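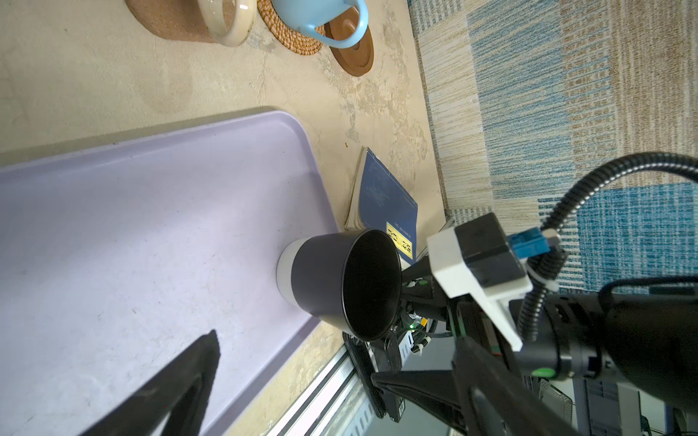 Progress report on equipment purchasing, second period
Prepared for the Wustell program office by Samira Twal, Nemum

Dear colleagues,

I write to inform you where we stand with the equipment plan you approved in spring. The report follows the order of the budget sheet, so it should be easy to compare. I have put the open decisions at the end, and for two of them we need your answer before the end of June.

1. Arms and grippers

In this period we continued with tabletop handling of household things: cups, mugs, bowls, trays, coasters. The work goes forward with the present arm and the two-finger gripper, and we do not ask to replace the arm. The parallel gripper is good enough for cups and for most mugs. It is less good for a large flat tray, where the fingers must come at a raised edge from a low angle and the wrist housing comes too near to the table.

In the original plan we had a line for a second gripper of the same type. I would like to change this line to a set of longer fingers and one spare gripper body. The total stays inside the line. Erraji has given us a written offer for the fingers, with delivery in five weeks. Their first offer had a longer delivery and a higher price, and we asked them to correct it.

2. Wrist cameras

The small cameras at the wrist were bought in the first period, so there is no new cost for the modules. The cost is in the cables and connectors. A cable which bends at every movement of the wrist does not live long, and we did not plan enough for this. We have now used 43 percent of the spare parts line, and most of it went to cables. My proposal is to buy a better quality of cable one time, with a proper strain relief, and to keep two complete sets in the drawer.

The brackets we print in white plastic in our own workshop. They cost almost nothing except the hours, and I have not put them in the sheet.

3. Electronics protection

Your technical adviser asked in the last call if the boards near the gripper should be covered. We agree that they should. A closed housing was quoted by Busov, but it adds weight at the wrist and we would lose quick access to the small connectors. We prefer a light open cover that we make ourselves. I have kept the Busov quotation in the file in case you decide in the other direction.

4. Objects and table surfaces

This is the smallest line and it is the one with the most questions from your side, so I explain it a little more. We buy ordinary things from ordinary shops. Color matters for us, as a dark cup with a black inside is a different task for a camera than a light blue mug. We also want mottled and patterned surfaces under and near the objects, because a plain white table makes the work too easy and the result is then not useful in a real home. Until now 98 objects are registered in the list. I do not ask for more money here – only for permission to carry the unspent part into the next period.

5. Delays

The second workstation is late. The aluminum profiles arrived in the wrong length and the supplier took them back without discussion, but the exchange moved us behind the plan. During this time both teams share one station, one in the morning and one after 2 p.m. It works, but it is tiring for people, and I would not like to continue so in the autumn.

6. Decisions we need

First, the change from a second gripper to longer fingers and a spare body (section 1). The Erraji offer is valid only until the end of June.

Second, the one-time purchase of better cables (section 2), also before the end of June if possible. This would need a small transfer from the travel line, where we have spent less than planned.

Third, the cover for the electronics (section 3). Here we can wait for the next call.

The updated budget sheet and the quotations are attached to the same message as this report. If a number in the sheet is not clear, please write to me directly and I will answer the same day if I can.

With kind regards,
Samira Twal
Nemum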